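Fanulton Mug, Coaster and Tray Set
Sold by Tundbridge Tableware

Matching sets usually mean six of one mug. Fanulton goes the other way and calls it "curated", a word we'd treat with care. The mugs don't match, and neither do the coasters. Whether you want that on your table is a matter of taste.

The tray is the best part. It has rounded corners and takes three mugs in a row across the front, handles towards you.
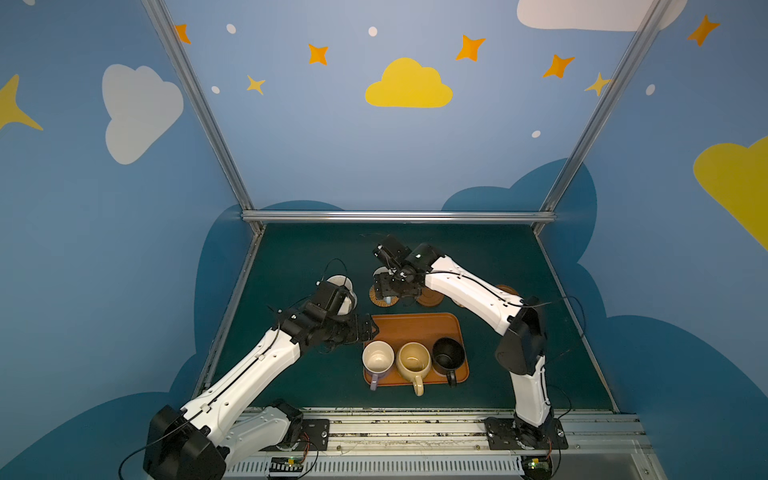 Coasters

A mixed bag. There's grey felt with a fuzzy edge, woven rattan, a brown wooden one with raised rings and a white cloth one with zigzag stitching. We'd put the cloth one under something that doesn't drip. The speckled mug is the pick of the mugs — the lilac one, matte outside and glossy white inside, will split opinion. Trays do mark, and fine scratches show in bright light.
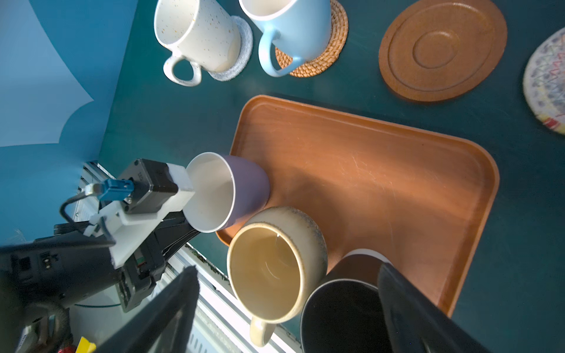 Kpodo, verified buyer: Bought it for the tray and gave two of the mugs away. The felt coaster sheds a bit. Would I pay 30 again? Probably, in a sale.

Price: 30
Returns: 28 days, unused, to our Derkville shop
Item no. 797

79 shares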